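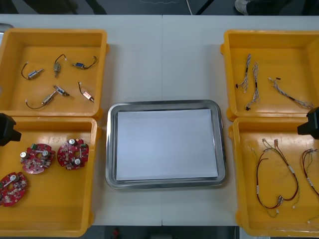

Motors and round red boards in yellow bins, paper in the tray between them.

Stop buying drawer cabinets for small parts. I mean it. I spent years with a 63-drawer cabinet over my bench at Sfeir, little clear fronts, labels I printed myself, and I could never find a thing in it.

Open bins. Shallow ones. Bright, so a black lead shows up against the bottom. Motors in one, boards in the next, done. You look down and you know what you have.

People complain about the wires. Yes, motors with leads on them tangle. They tangle in a drawer too, you just don't see it till you pull one and three come with it. Spread out in a flat bin you can at least see which lead goes where.

Karim Khalaf told me on Friday that his shop at Sketolbridge keeps over 400 part numbers and could never do it my way. Fine – keep the shelves in back. I'm talking about the table. The table should hold todays job and nothing else. 4 bins is plenty for most of what I build.

And paper in the middle, please. A stack of plain white sheets in a metal tray. Small screws show up on it, you can write on it, and when the top one gets grimy you toss it. I paid $325 for a Clander mat once and was scared to put a soldering iron neer it.

Dust, sure. Open bins get dusty. So use the parts. If a motor sits long enough to get fuzzy it didn't belong on the bench anyway – put it back on the shelf.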